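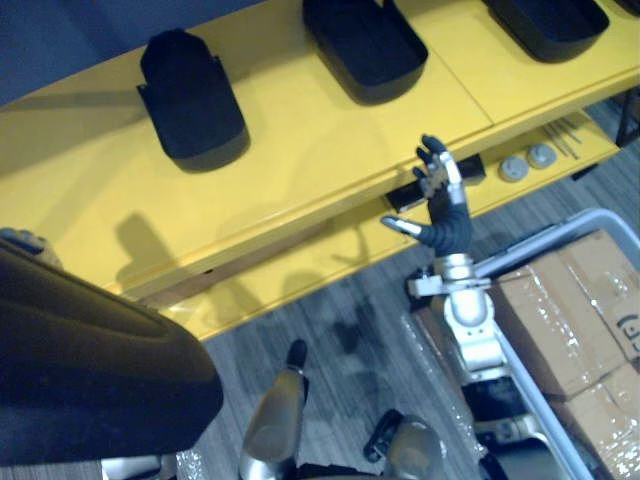
The first thing Gergely Kelemen does when he arrives at the yard is check the water buckets. He does it before he greets the grooms and before he looks at his phone. A horse which has not drunk well in the night, he says, will tell you something on the gallop that you do not want to hear.

Kelemen trains 15 horses at Prillham, a village with one shop, two pubs and a long hill of old grass that climbs up behind the church. It is not a famous place in racing. The bigger stables left when the sand gallops were built further south, and most of the boxes along the lane have been turned into holiday flats. His own yard was close to the same end. The rent was low and the roof of the hay barn was gone.

This winter people have started to know the name of the village again, and the reason is a small bay mare called Stoltia.

She was bought as a yearling for 2,000 pounds. Her front feet turn out a little and she was late to grow, so the other buyers had passed her without much interest. Liên Quách, who owns her together with her cousin Hằng Trương, had never had a racehorse before. "We wanted one that could stay a long distance," Quách told me. "We thought, if she is slow, then at least she will be slow for a long time and we can enjoy the day."

She was slow, at first. At two she ran three times and did not beat many horses. Kelemen gave her the whole summer in a field and began again in autumn over longer trips. On soft ground, and with a proper pace in front of her, she became another animal. She has now won four in a row, the last of them by six lengths in rain so heavy that the judge's box could hardly be seen from the stand.

Her rider in all four was Ibrahim Olatunji. He is a patient jockey, and in his early years this was held against him. Trainers complained that he waited too much. With Stoltia it is exactly what is needed, for she dislikes to be hurried in the first mile and will pull her head up if she is asked too soon.

"She has a moment when she decides," Olatunji said. "You feel it in the shoulder. Before that moment I am only a passenger. If I get impatient, I can lose the race there and no one in the stand will understand why."

Between the races the work is plain. She goes up the hill twice, walks home on a long rein and eats everything. Kha Đào, who looks after her each day, has ridden her in most of her slow work. He worries about the left fore, which was sore for a short time before Christmas, and he stands her in the stream below the lane after every canter. Kelemen does not think the stream makes a difference, but he has never told him to stop.

The question now is how good she really is. The horses she has beaten have not done much afterwards. Her best time is ordinary, although the ground would explain a part of it. The Drusex Stakes in April will be a harder test. There she should meet Triệu, a strong grey who has been second in much better company and who likes to lead. On paper he is clearly the one to beat. On the other hand, a horse who goes fast in front is just what the mare has been missing in her smaller races.

The entry fee was 695 pounds, and the cousins talked about it for a whole evening before they agreed to pay. Kelemen would not give them advice either way. He had seen owners spend money on a dream of the trainer, he said, and he did not wish to be that trainer.

He admits he has walked the course already, alone, on a cold morning. The last bend is tighter than he remembered and the grass on the inside was thin. He would like rain in the week before the race, and he would like Olatunji to come wide into the straight, where the ground is fresh.

When I left, the mare was lying down in her box with straw on her nose. Đào was sitting on an upturned bucket outside the door, cleaning a bridle, and he asked me to close the gate quietly.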